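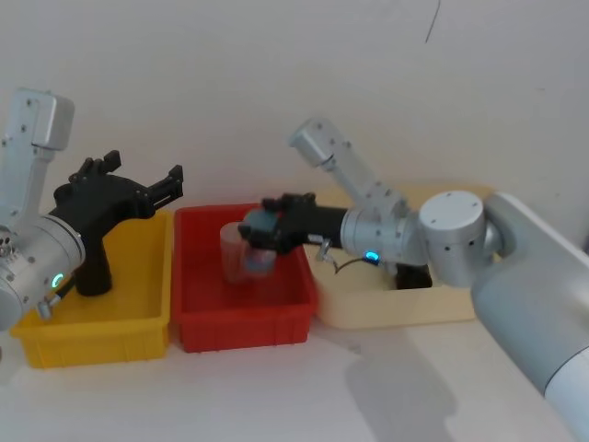
Collections > Devotional medals > Questions

Frequently asked questions: the Carrasco collection of pilgrim badges and devotional medals

What does the collection contain?
Cast lead-tin pilgrim badges, struck brass medals and a smaller group of stamped paper tokens. Most pieces were given by the Carrasco family. Later additions came from the Udley parish deposit and are catalogued under a separate prefix (UD).

What is the difference between a badge and a medal?
In this catalogue a badge has a pin, clasp or stitching loops and was meant to be fixed to a hat or cloak. A medal has a single suspension loop and was worn on a cord or rosary. Pieces that have lost their fittings are entered as "badge or medal" unless the casting seam settles the question.

Were the objects blessed?
Usually this cannot be established. Blessing leaves no physical trace and was seldom recorded for single items. Where a donor has supplied a family account, it is entered in the notes field and marked as oral.

Why are some saints listed as "unidentified"?
Many figures on worn pieces carry only a staff, book or palm, and these attributes are shared by a large number of saints. An identification is given only where there is a legible inscription, a distinctive attribute or a matching mould. Anselmo Cantero's handlist is more generous in this respect, and its readings are quoted with the initials AC.

How are the pieces dated?
By alloy, fitting type and lettering. Date ranges of 80 years are normal for badges. Medals with a shrine name can often be placed within 30 years. A shrine's foundation date is used only as an earliest limit.

What is the Golter mould?
A stone half-mould for casting a standing bishop in an arched frame. It has 2 pouring channels, and 4 badges in the collection match it. The other half is lost. The Narel shrine is the likely place of use, though the mould has no inscription.

Can I handle the objects?
Medals may be handled by appointment. Lead-tin badges are brittle and are shown in their mounts. Requests for May should be made early, as the study room closes for part of that month.

May I use a medal in worship?
Short loans to congregations are considered for brass medals only. Write with the catalogue number, the occasion and the name of the person responsible.

How should I cite an entry?
Carrasco Collection, followed by the prefix and number. Please do not cite the old drawer numbers, which were reused.

Contact the study room | © Carrasco Collection | Back to top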